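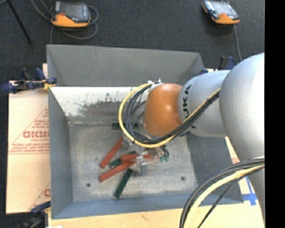 Three bins by the door and you can't keep the bricks in the bin or the lids on the boxes, was how Iida Kallio put it at the parents' evening, and that a box of blocks ought to be as easy to put away as it is to tip out.

So that's what Zolunby is. Wooden-toy maker Ikonen launches its new block sets on September 25, 2018. Sets of 15, red and dark green only, sold with a plain storage bin or without. Refills seperately, from November.

Why two colours? Easier to sort. Children who are still learning their colours can do it, and grown-ups can do it at the end of a long day with the telly on.

"We had too many shapes before, and too many lids," said Elsa Seppälä of Ikonen. "Now you scoop them up and drop them in. Any order. Shake it a bit if they stick up."

The sets were tried out in over 1,000 homes and playgroups. Main complaint — the noise when they all go in at once. A felt liner is now in the box. Cut to size, washes at 30, don't tumble dry.

The long blocks go in first, flat if you can manage it. Short ones on top. Instructions on one sheet, pictures mostly.

Stockists: Wirkow (both shops) and the Stusedgate market stall, Saturdays. Playgroups ordering 15 sets or more get free delivery, ask for Reijo Savolainen on the trade desk. Samples for reviewers on request, please say wether you want the bin as well.

Ends

Comments (3)

Veikko Kiiskinen
Does the liner come on its own? Have got the old set and the racket is terrible.

Marjut
Bought the old ones at Wirkow, the lids all split in the first winter. Glad they're gone. Will there be a blue?

Veikko Kiiskinen
Rang them, liner on its own from November. Didn't get a price.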